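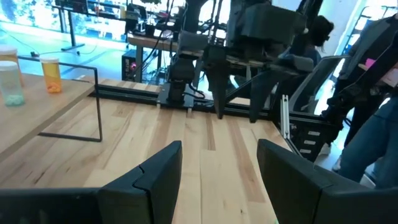 Three pill bottles on a pale wooden platform.

I met her at the coffee place across from the Trotton track, and she was already on her second iced tea when I walked in (I was early, for once!). She'd run eight miles that morning. I'd run zero, and I ordered a muffin.

She's 51, she drives a school bus, and in December she's going to line up for the Kiltemura 80, which is 80 kilometers of hills and gravel and, if last year is anything to go by, a good deal of mud. She started running four years ago. Before that, she told me, the last time she'd run anywhere on purpose was in tenth grade.

"And I walked most of that," she said. "I had a note."

So how does a person get from a gym class note to an ultra? I figured there'd be a big moment, a birthday or a bad day at the doctor's office. She thought about it while I ate.

"My sister signed up for a 5K and didn't want to go alone. I said I'd go if she paid my entry fee. She paid, then she got a cold and stayed home, and I still went. I wanted the T-shirt."

She finished 325th. She knows that because she kept the results sheet, and she had it with her, folded in four in her wallet. I asked how she felt crossing the line and she laughed so hard the guy at the next table looked over.

"I felt like throwing up on my shoes. Then I had half a bagel and wanted to know when the next one was."

The next one was a 10K, and then came two half marathons in one fall, and then a marathon she describes as "18 good miles and a very long walk with a stranger." They still text, she and the stranger. Neither of them has gone back to that particular course.

I wanted to hear about the training, because I always want to hear about the training -- I'm nosy and I keep hoping to steal something. Hers is built around the bus. She's up at 3:45, out the door by four, home to shower, and at the depot before six. On weekends she heads to the McIver trail, a loop with a climb in the middle that the local runners call the Staircase, although it has no stairs.

"I hated that hill for a year," she said. "I'd get to the bottom and start bargaining. Now I walk it, I eat something on the way up, and I run down the other side. Walking the hills was the best thing I ever learned. I thought it was cheating."

She writes every run in a spiral notebook, no watch upload, no app. The morning we talked she was at 691 miles for the year. Each entry gets one line, and a few of them are pretty short. One from February just says "wind."

Food has been harder to figure out. She can't stand gels. She's tried boiled potatoes, which she likes, and pickles, which she likes until mile 20. Her running club, the Flundetti Striders, does a long run together once a month, and everybody brings a snack to test on everybody else. Somebody's rice balls were a hit. Her own peanut butter tortillas came home with her.

I asked whether she's scared of December. She took her time with that one.

"I'm scared of the dark part. It starts at five in the morning and I'll finish in the dark too, if I finish. I've never run with a headlamp for that long. So that's August and September, a lot of headlamp."

And if she doesn't finish?

"Then I'll be cold and mad and my sister will drive me home. She owes me one."

The kids on her bus know about the race, by the way. They've been giving her advice since spring, mostly about going faster, and a second grader told her to try not stopping. She wrote that one in the notebook too.

We talked for another 30 minutes, mainly about socks (she double-layers, I don't, we did not settle it). Then she had to go. She wanted to get to the store before it closed, and she had hill repeats in the morning. She asked if I wanted to come along. I said I'd think about it, and she wrote the meeting time on my napkin -- 4:15, underlined twice.

Posted Wednesday, July 25, 2018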